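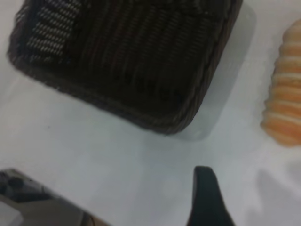
Does a bread basket do anything a plate can't?

It keeps the crumbs in one place and lets bread be passed along a table without sliding off, and that turned out to matter more to people than how it looked.

The Bread Basket at the Shared Table
Jyoti Goel, Hesberg College, Tableware and Interiors, second-year project
June 2022
4 min read

Background

The brief asked us to choose an ordinary object and "interrogate" it. Others in my year interrogated lamps. I chose the bread basket, on the grounds that it has stood on tables for centuries without once being asked how it felt.

My host was Cilteo, the café on the ground floor of the college, where soup comes with bread and the bread comes on a side plate. The till recorded 3,898 portions of bread over the spring term. A fair share of these reached the floor, according to the staff, who sweep it. The manager was happy for me to try baskets instead, provided I washed them myself.

What I wanted to find out

My first question was whether a basket in the middle of a shared table changes how people take bread. My second was what shape and depth suits the long rolls Cilteo buys in from the Nautiyal bakery. They are awkward things. A round basket makes them stand up like umbrellas, and a shallow one lets them roll out at the first nudge of an elbow.

I also wanted to know whether colour matters. My tutor thought it wouldn't. I record this now because I get to mention it again later.

Choosing the basket

I borrowed samples from Hindetti, a homeware shop that was patient with me until I asked to borrow the display bread as well. The ones I took seriously were all woven. Metal baskets rang when a spoon touched them, and the felt one had to be withdrawn after an incident with lentil soup.

The shape I settled on is a rectangle with rounded corners, dark brown, with sides that taper towards a smaller base. The taper does two jobs. It lets the baskets stack, and it gives a slope for fingers to slide down when reaching for the last piece. The braided rim is thicker than the rest of the weave, so there is something to grip when passing it, and it hides wear better than a plain edge would. The dark weave also looks good against a white table, where a pale one tends to vanish. Crumbs show up on it rather too well, but at least they show up inside it.

Placing was harder than choosing. People at the ends of a table wait for the basket to come to them, and people in the middle assume it was put there for them personally. I tried it at one end, at both ends and in the centre before deciding that near the middle was the least unfair. 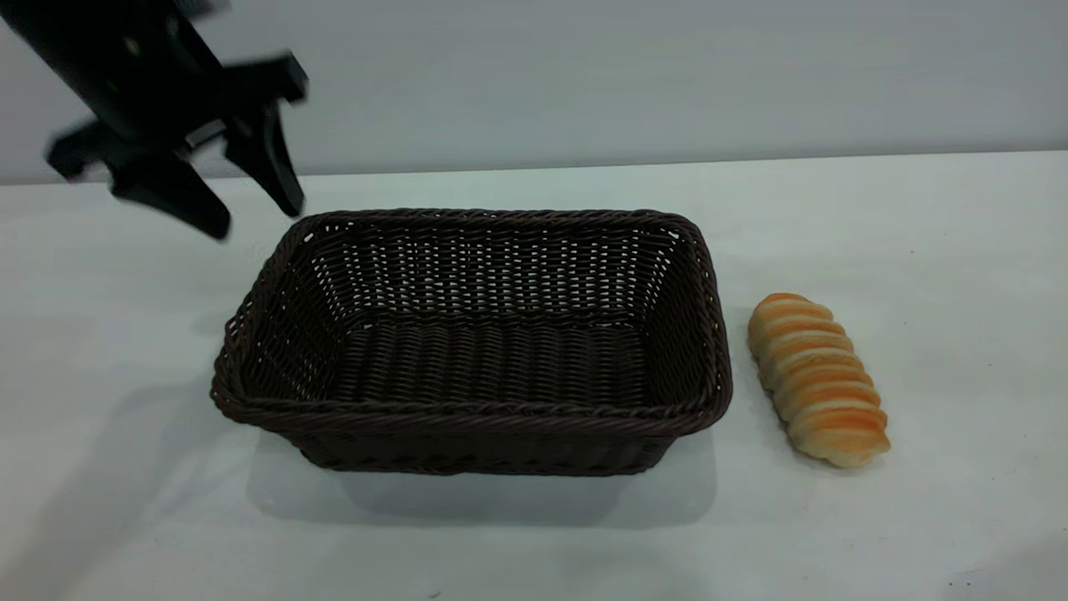 What happened at the café

I ran the trial on 9 lunchtimes, with 2 tables given baskets and the others left with side plates as usual. Almost 200 people ate at the basket tables. I sat nearby with a notebook and a bowl of soup, and have since gone off soup.

The main result is that people talked more. Asking a stranger to pass the bread is a small thing, but it can't be done silently. Most who shared a basket spoke at least once to somebody they hadn't arrived with, if only to say "sorry, is this ours?" The side-plate tables were quieter and noticeably faster, which the manager pointed out is also a result.

Less bread was left over. With a side plate, everyone gets a roll and half of them get a bite taken out. With a basket, people who didn't want bread just didn't take any. The exception was the last roll, which at nearly every sitting stayed where it was out of politeness – one group cut theirs in half, then in half again, and still left a quarter.

On colour, several people told me unprompted that the dark basket made the bread look "more baked". My tutor has asked me to describe this as anecdotal.

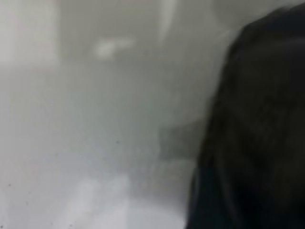 Fig. 3. Pale surface, grey background.

Problems with the method

The café was warm and the lunch queue long, so I can't rule out that people chatted because they were bored. I was also known to a good many of them. One regular began giving me a running commentary on her own reaching habits, and I have left her out of the findings with some regret.

Cleaning is the real weakness of anything woven. Crumbs work their way into the corners and stay there. A cloth liner helps, but it has to be laundered, and it covers up most of what people liked about the basket. I tried a dry pastry brush, which did well on the base and poorly under the braid. Turning the basket over and hitting it worked best of all, though not indoors.

Next steps

Cilteo has kept the baskets for the two long tables and gone back to side plates elsewhere. In October I would like to repeat the trial with a slightly deeper version and a removable base for cleaning, if Hindetti will still lend to me. I still owe them for the felt one.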